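How many demonstrations before a cup-into-bowl policy stops depending on table position?
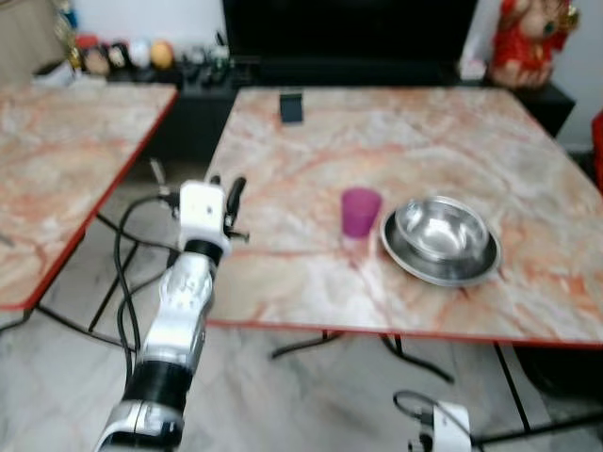 Bukola Odukoya wrote that table position was the wrong thing to worry about, and asked how the start poses had been picked.

Fair point, so more detail. We're repeating the Grondik result at home scale: imitation learning from teleoperated demos, a plastic cup and a steel bowl on a marble-pattern table. With 16 demos per layout the policy did fine on the layouts it had seen. On new ones it finished 6 of 19 trials. Start poses were picked by hand, which I now think was lazy. Is it worth collecting more, or should I change the sampling first?

Bukola Odukoya
Change the sampling. Hand-picked starts bunch up in the middle of the table even when you think you're spreading them out. Draw the cup and bowl positions from a grid with random offsets, and write them down before you record. We went from 11 layouts to double that with fewer demos on each, and the new-layout score rose more than it did from extra demos on the old ones. Keep your 19 test positions fixed, and don't train on any of them. Report both scores separately.

Zapata
More data always helps. Just record more.

Furnel
Also check your steel bowl. Shiny metal changes a lot with the lights, and a policy can pick up on the reflections. We saw it in October when the days got shorter and the success rate fell with no change in the code. Try recording about a third of the demos with the lamps in different places. I'd do that after the grid, so you can tell which one made the difference.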